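Section 4. Working Beside the Bagging Cell

This section is for packing staff at the Tralwood site. It explains how to prepare the Musport two-arm cell for small candy orders, and which parts of the job stay with you. Read section 3 (power and emergency stop) first.

4.1 Before the shift

1. Check that the arms are parked and the lamp on the control box is white.
2. Wipe the marble-pattern table with a dry cloth. Do not use spray near the front rails, where cables and small boards are open.
3. Stand one paper bag on the table, open it wide and let the handles fall outside.
4. Put the candy packets flat, with some space between them.

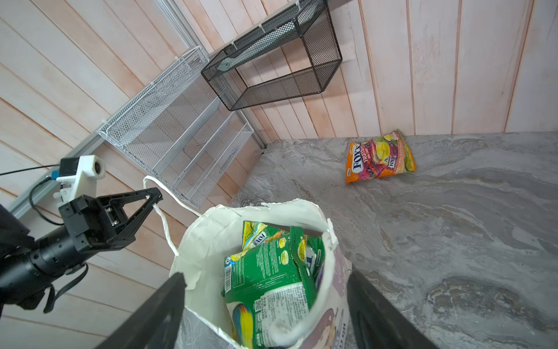 Fig. 4-1. Paper bag opened, green packets inside, gripper near the handle.

Note: A bag with a torn top edge can still be used for practice runs. For customer orders, take a new one.

4.2 Running an order

1. Scan the order sheet and press START.
2. Step back behind the yellow line. Keep your hands out of the cell until the lamp is white again.
3. Watch the first packet of each order. The gripper should hold it by the top edge, over the bag.
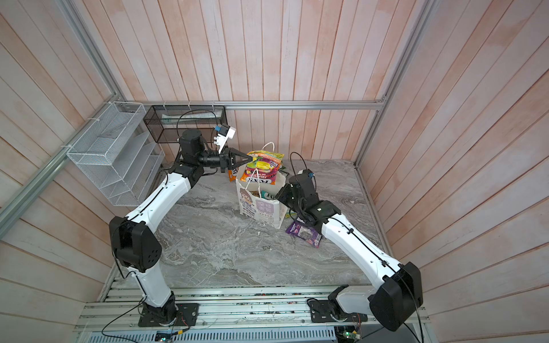 Arnelov

CAUTION: The two arms come close to each other above the bag. Never reach between them to correct a packet, even if the arms look stopped. Press PAUSE and wait for the lamp.

Before February, one packer filled every bag by hand, up to 300 in a shift. Now the same person looks after 2 cells, checks the orders and closes the bags. There is less lifting, but more watching, and watching also makes people tired. Please change places with a colleague at each break.

4.3 If the bag falls

1. Press PAUSE.
2. Wait for the white lamp, then open the side gate.
3. Take out the bag and look at the opening and both handles.
4. Collect the packets and compare them with the order sheet.
5. Put in a new bag, close the gate and press RESUME.

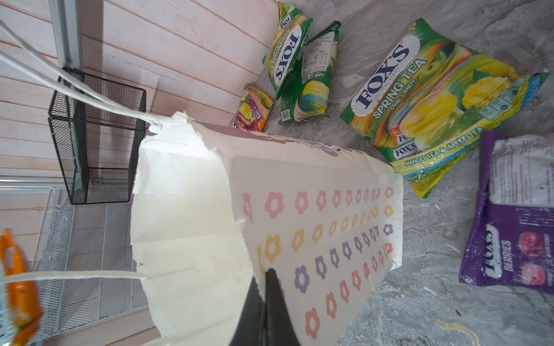 Fig. 4-2. Bag on its side, with packets outside it.

Note: Write every fallen bag in the log with code 371. A fallen bag is not counted as a mistake of the operator - the log is used only for adjusting the cell.

4.4 Packets near the wall

A packet lying against the wall planks can be difficult to grip. If the arm tries two times without success, pause the cell and move the packet to the middle by hand. 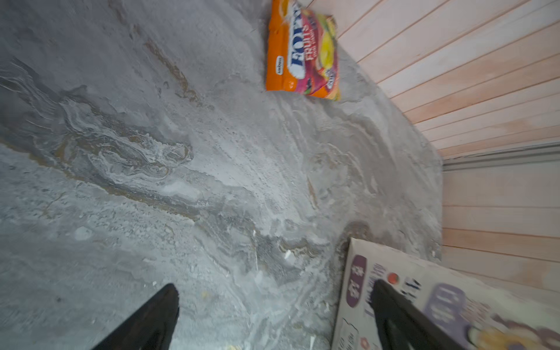
Tralwood, Jun 8, 2022

Changes in this edition: step 4 of 4.3 is new. The cleaning of gripper fingers is moved to section 6 and must be done after every 2,000 packets. Questions about shift plans go to the Medrano office, not to the service line.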